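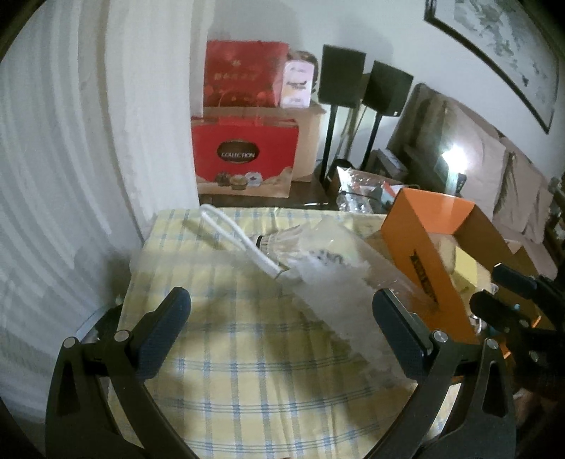
A reader of the last version wrote in to ask why a list of things people put in boxes needs a README at all, and whether anyone had considered just looking in the box. The question has been filed under Known Issues, further down, where it has company.

Grillach: what goes in the box

Version 3, February

Grillach is a set of written records about packing small household things into boxes, mostly on tables, mostly in living rooms. There are 3,000 records, covering 700 boxes in 11 homes in Fevstead. Each record is one item, the box it ended up in, what it was next to, and a free-text note that was supposed to be optional and brief. It is optional.

What's in the download

items.csv: one row per item
boxes.csv: one row per box, with outside color, lid type and where it was standing
notes.txt: the free-text notes, joined to items by record number
labels.txt: the 58 item labels, with spelling now agreed on

If you used version 2, throw away your copy of labels.txt. It had three spellings of "earphones" and one of them was winning.

How items are labeled

Labels say what a thing is, in the plainest word that still works. A case with earbuds coiled up in it is "earphones, in case". A clear bag with something in it gets the label of the something, plus "bagged". If the packer and the checker couldn't agree on what an item was, it went down as "soft, other" or "hard, other", and the argument is in the notes. Please read the argument before relabeling anything.

Color is recorded for boxes and only sometimes for items. Pale yellow gave us the most trouble, partly on account of tablecloths.

What counts as packed

An item is packed when it is inside the box. The lid can be open. An item poking out over the rim is packed with the flag "proud". An item lying on the cloth beside the box is not packed, however firmly the packer says it is going in next.

Dividers are part of the box. Loose wrapping is not an item. Gift boxes still stacked by the wall are listed as "surroundings" and never as candidates, which spared us a long discussion about chocolates.

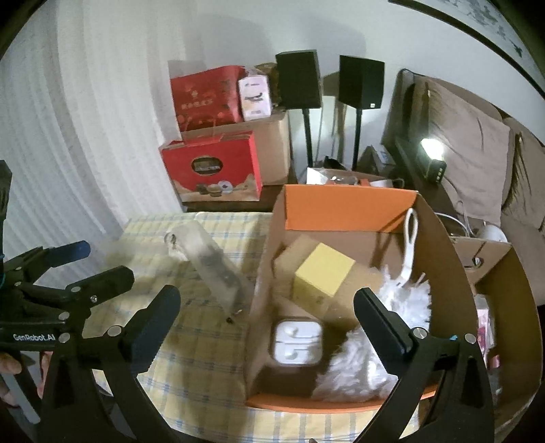
Known issues

Duplicate boxes. A box that was emptied and packed again got a new number in homes 1 through 6 and kept the old one after that. Rind, our matching script, catches most of these. It also merges any two boxes with an orange lid, so check its work.

Cables. Nothing in the scheme says whether a cable belongs to the item it comes out of. We went with yes, then no, then yes.

Missing weights. The kitchen scale was needed in the kitchen.

The reader's question. Still open.

Using it with Prullell

Prullell is our older set, on kitchen drawers. The item labels mostly line up, but a drawer has no lid and Prullell has no "proud" flag, even though anyone who has tried to shut a drawer on a whisk could have told us to add one. Map it to "jammed" and move on.

Changes since version 2

Merged "string" and "twine" after a bad afternoon
Added the "bagged" suffix
Removed "misc"
Put "misc" back, for home 9 only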